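Does a "Water-Safe" Floor Finish Do What the Label Says?

Final report, Materials and Household Products course

Introduction

My aunt refinished her hallway in August and paid extra for a floor finish called Hevano. The can promised that the wood would "shrug off spills." A few weeks later there was a gray ring by the door where an umbrella stand had been. The store told her she must have put the finish on wrong. She may have. I wanted to know if a claim like that can be checked by a student with a kitchen scale and a free corner of the garage, and I also wanted to know what the claim means in the first place, which turned out to be the harder part.

I picked three finishes: Hevano, Fistden and Trusmont. All are sold for indoor wood floors. Hevano costs the most and Trusmont the least. The Fistden can says "water resistant." The Trusmont can makes no claim about water at all, and it was the one I expected to lose.

What the labels say

None of the cans says how long water can sit on the finish before it does damage. Hevano's leaflet has a chart with a tall bar for Hevano and a short bar for "ordinary finish." There are no units on the chart. I wrote to the company and asked what the ordinary finish was and how the test was done. I got a polite reply with the same chart attached.

Fistden's leaflet was a little better. It says spills should be wiped up "promptly," and that standing water will void the warranty. If standing water voids the warranty, I am not sure what the words on the front of the can are worth.

I also read a stack of home improvement articles. Most of them repeat each other, sometimes down to the same sentence, and several link to a store at the bottom. The most useful thing I found was a short booklet by a flooring installer named Šimek, who argues that the finish matters less than the gaps between boards. Water goes down the seams, he says, and gets at the raw edges where no finish ever reached. He gives no data either, so I treated this as a guess from a person with experience and tried to test it.
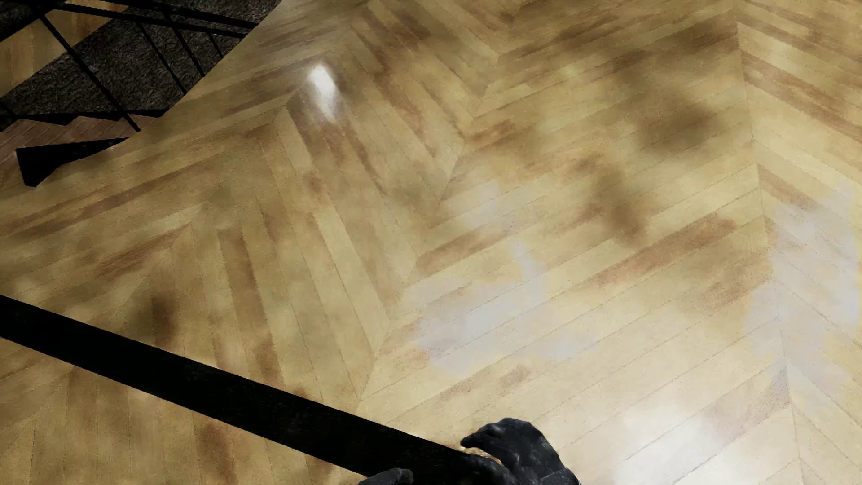 Julián Paredes

Pattern floors come up often in Šimek's booklet. A chevron floor is made of short pieces cut at an angle and joined in long zigzag lines, so it has a lot of seam for its size. A floor of long straight boards has less. If he is right, the same spill should do more harm on the first kind. He also warns that brown blotches on pale wood are easy to misread, and that people blame water for marks that come from old stain, sunlight or the tree itself. I agree with that part. A stain tells you very little about its own cause unless you know what the board looked like before.

Method

I cut oak offcuts from one bundle into test pieces and sanded them all with the same paper. Each finish went on in two coats, following the directions on its own can. I left one set bare. Half the pieces in each set were single blocks. The other half were two blocks clamped edge to edge, to give a seam.

I weighed each piece, put a wet sponge on top for 30 minutes, wiped the surface and weighed it again. Then I did the same with fresh pieces and left the sponge on for 10 hours. I took photos of every piece before and after under the same lamp, and asked my lab partner to judge the color change without knowing which finish was which.

Results

After 30 minutes, all three finishes looked fine. The bare wood had darkened. My scale could not show any difference between the three cans, and it is not a very good scale, so I would not say they performed the same. I would say I couldn't tell.

After 10 hours the picture was less tidy. The single blocks with Hevano and Fistden had both gone a little cloudy, and my partner could not pick one over the other. Trusmont was slightly worse on two pieces and no worse on the rest. The pieces with a seam gained more weight than the single blocks whatever finish was on them, and most of the dark marks ran along the join.

This fits what Šimek wrote. It does not prove it. My clamped pieces were probably looser than a floor laid by a professional, and a wet sponge is not the same as a spill that spreads out and dries at the edges.

Problems with this test

I had too few pieces to trust small differences. The garage got colder during the second week and I did not record the temperature, which I should have. I also brushed the finish on by hand, and I got better at it as I went. Trusmont was the first one I used, so its pieces may have the thinnest and most uneven coats. Anyone repeating this should mix up the order.

I also tested new finish only. Grit, chairs and dogs wear a floor down, and a finish that does well in its first month may do badly in its third year.

What I think

I found no support for paying more for Hevano because of the water claim. It may be tougher against scratches or nicer to look at, and I didn't test either. If my aunt asked me again, I would tell her to check the gaps near the door and get a tray for the umbrella stand before she buys another can.

I still have the leftover pieces and plan to run the 10-hour test again with the seams glued.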